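Home Notes Archive Talks Subscribe

Stop counting your demos

Every few weeks someone sends me a number. Last one was 1,856 simulated kitchen demos, from a group at Tatiria, and the number was in the subject line. Fine. Impressive. How many of them are the same demo?

Because I went through a lot of ours at Griltska in April and it was grim. Same reach, same grasp, same calm little path to the bowl. Clean. Useless after the first handful.

What I want from a collection is trouble. A pepper that needs both hands. Fingers on one side, the other hand curled over it, stem pointing the wrong way, an eggplant sitting right underneath where you'd like to put your wrist. Somebody had to think there. 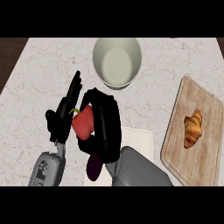

Keep the ugly ones

Oluf Vídalín and I argue over this constantly. He filters hard — any pause, any regrasp, out it goes. Says the policy learns the hesitation. Maybe so. But throw out every regrasp and you've got a robot that has never seen one, and then it drops somthing and just stands there.

We cut 14 episodes from one batch on his rule. I watched them all again after lunch. I'd have kept every one, exept 2 where the operator had plainly given up.

And size! People collect on big chunky objects as they're easy to grab, then wonder why small things go badly. A strawberry at the rim of a bowl is a whole different job. Big black fingers, tiny fruit, a wall in the way.

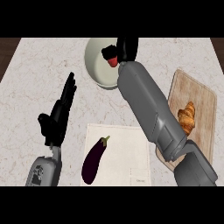
So put the hours there. Fewer episodes, harder ones, and write down what made them hard. One line of notes each. Hafþórsson's logging tool has a field for it and I have yet to see a set where the field is filled in.

Yes, it's sim, yes, you can generate variations all night long. Move the board, move the croissant, swap the counter. I do it too. But it's still one person's idea of how to pick up a pepper, copied. Get a second person. Get a left-handed one.

Oluf is writing a reply to this, he says. I'll link it when it's up.

We use cookies to remember your settings. Accept Manage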